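Visit to the Misum warehouse, Pridstead
Oct 15, 2022

Misum held an open day at its aid warehouse in Pridstead and I went along for the afternoon. The charity packs hygiene and kitchen kits for families who have had to leave home. It moved here in May from a smaller unit on the Hnatiuk estate.

The tour took in the sorting hall, the packing line and the loading bay. Each pallet holds 127 kits and is wrapped and labelled before it goes out. Most of the transport is paid for by Sunance, which has signed up for another 11 months. After that the money is uncertain – fuel and pallet costs have both gone up.

I asked about cash grants. Misum gives these too, but only where the shops are open and stocked. Elsewhere it still sends goods, with a minimum order of 500 kits per partner.

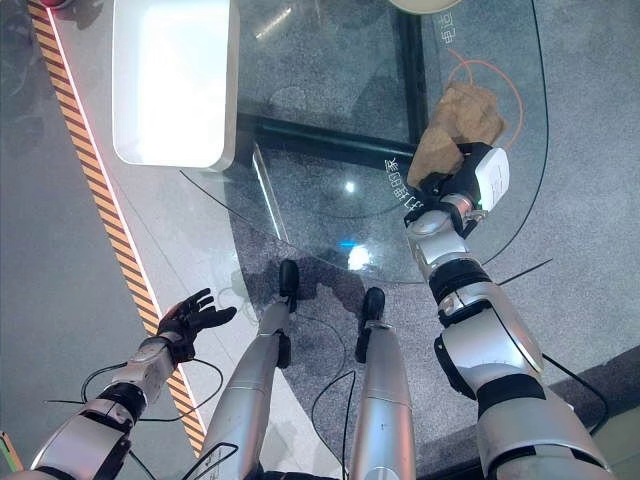
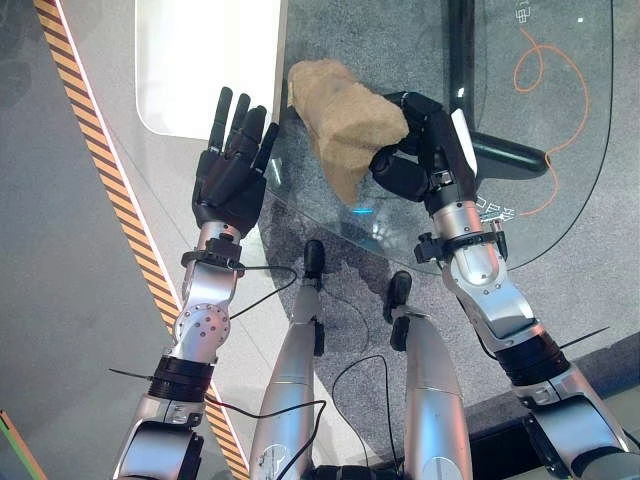
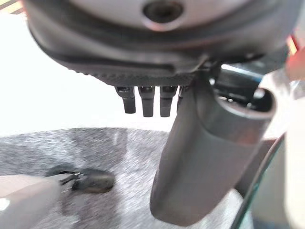
Vaida Juška wrote in after reading a draft of this to say that the partners can now ask for mixed loads, and that the minimum applies to the whole load and not to each type of kit.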